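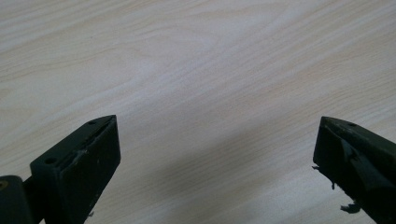

The Fliltano's fingers over a wood-grain top. Scuffs on the left one, frayed bits on the right.

Review: Fliltano hand-held gripper, and what it does to a budget
By Efua Tetteh, 18 August 2026

The most expensive part of a Fliltano gripper is the part you throw away. I say this with some affection. I run purchasing for a small automation shop in Stevarville, and I have bought printers on the same terms.

We ordered two of the hand-held units to record grasping demonstrations before committing to any arms. The pitch is simple enough. You squeeze the thing by hand, it logs what you did, and you put off the conversation about six-axis hardware until the next fiscal year. As a way of spending a little money to avoid spending a lot, I was for it. Tanner Wong, who would have to use it, was for it too, although Tanner is for most things that arrive in a box.

What you get

The body, two fingers already fitted, a charging cable of insulting shortness, a hex key, and a quick start card that assumes you have read the manual. The manual is a download. The hex key is good. I have kept the hex key in my desk.

Assembly is nothing much. Pairing took most of a morning the first time and four minutes the second, and I couldn't tell you what changed. The software exports to the formats our people wanted, and I'm told this is rarer than it should be.

In the hand

Better than I expected. The trigger has an even pull and the weight sits back toward the wrist, so you can work a long stretch before you start thinking about your forearm. Tsz-kin Cheng did a full shift of pick and place with it and complained only about lunch. Small hands are less well served. Lucie Thibodeau can't reach the record button without shifting her grip, and every one of her clips starts with a wobble.

The tips are narrow enough to get at flat items on a tabletop, within reason. Washers, yes. A single sheet of paper, no, and please stop trying, Tanner.

The fingers

So, the picture. The dark coating on the left finger has rubbed through to pale streaks along the upper slanted edge. The right one is in worse shape, with a flap lifting off its face and torn wisps hanging down one side. I'm putting it at the top of the review because the product page has a very nice photo of new ones and I felt the market was covered.

A replacement pair is $100. The gripper is $400. You'll have done the division already, and I wish I had done it before the purchase order went through instead of in front of my boss. We had budgeted one spare set for the year under "misc." We are now on a first-name basis with the reorder page.

The spec sheet promises up to 27 hours of recording on a charge. We never got near that, but the battery always outlasted the people, so I've let it go. There is no equivalent figure for the fingers. I asked. Hiếu Kim at Rusel, our reseller, wrote back that wear "depends on application," and he is right, in the way that the weather depends on the sky. He did knock the shipping off the next order, so he stays on my good list.

Planning numbers, for whoever is filling out the form

Price the fingers as a consumable from day one. Give them their own line, with their own quantity, or accounting will treat every reorder as a new piece of equipment and send you the form with the depreciation schedule. Buy spares with the unit, while shipping is already being paid. Ours took most of June to turn up when ordered alone.

Write the fitting date on the bag each set came in and keep the bag. We didn't, so I can't tell you how long a set lasts, and a review that could would be worth more than this one.

Swap both sides together. We tried replacing just the bad one to save money, found they are only sold in pairs, and now own some unmatched lefts.

The alternative

We also had a Stasiv on loan. It costs more up front and its fingertips come off separately, so you replace a small pad and leave the rest alone. On a two-year spreadsheet it comes out slightly ahead. It is also heavier, noisier, and has a trigger like a garden hose nozzle. Tsz-kin gave it back early.

Would I buy the Fliltano again? Yes, and I have the requisition half filled out for a third. It records well, it's pleasant to hold, and the people who use it every day like it more than the people who pay for it, a group consisting of me. If your work is light and your table is smooth you may get on with it more cheaply than we have. Ask the reseller to throw in a set of fingers. Hiếu said no to me twice, but he sounded tired the second time.

Good: trigger, balance, exports, hex key
Bad: cost of fingers, cable, record button placement
Score: 7 out of 10, or 8 if someone else signs for the spares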